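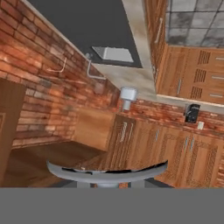
The Remmont kitchen, with the gripper at the bottom and a good deal of brick.

Home News Machines Archive
Search this site Go

Looking after a robot that isn't there

A simulated robot doesn't leak, rust or drop screws into the carpet, so people assume it needs no upkeep. Those of us on the Skiment rota for the Remmont kitchen have a different view, usually formed before the first coffee.

Most of the work is resetting. The arm goes back to its starting pose, the gripper is opened and closed, and then we run it through the cupboard handles, which are slim and have caused more trouble than everything else in the room put together. In December one update doubled the friction on the finger pads. The gripper took hold of a drawer and declined to let go for 1,000 steps, which is commitment of a kind. The pads are back on their old setting and the value is now locked – please leave it locked.

The other regular job is the collision shapes. Every surface has the one you look at and the one the arm can bump into, and these drift apart whenever somebody tidies the model. The brick-patterned worktop was the worst. For two whole builds its solid part sat 5 millimetres above the part with the bricks on, and anything put down on it hovered politely. The stool tucked under the near side has been checked as well, after the arm's planner took to treating it as a wall.

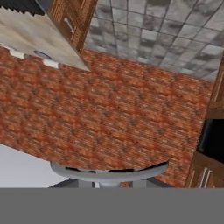 Dagim Gashaw wrote in to say that the worktop was the easy bit, and that we should have mentioned the drawers: "If you reset the arm before the drawers, it starts the run touching one, and you lose the afternoon wondering why the force readings are mad. Drawers first. I've put it in the notes twice."

Noted, a third time. The order is drawers, then arm, then gripper, and the script Rampersad will do it that way from build 206 onwards. Anyone still using Hasier, the old script, will have to do it by hand and remember.

Spare slots on the reset rota are on the machines page. Mornings go last.

Contact the newsletter | Copyright Skiment | Back to top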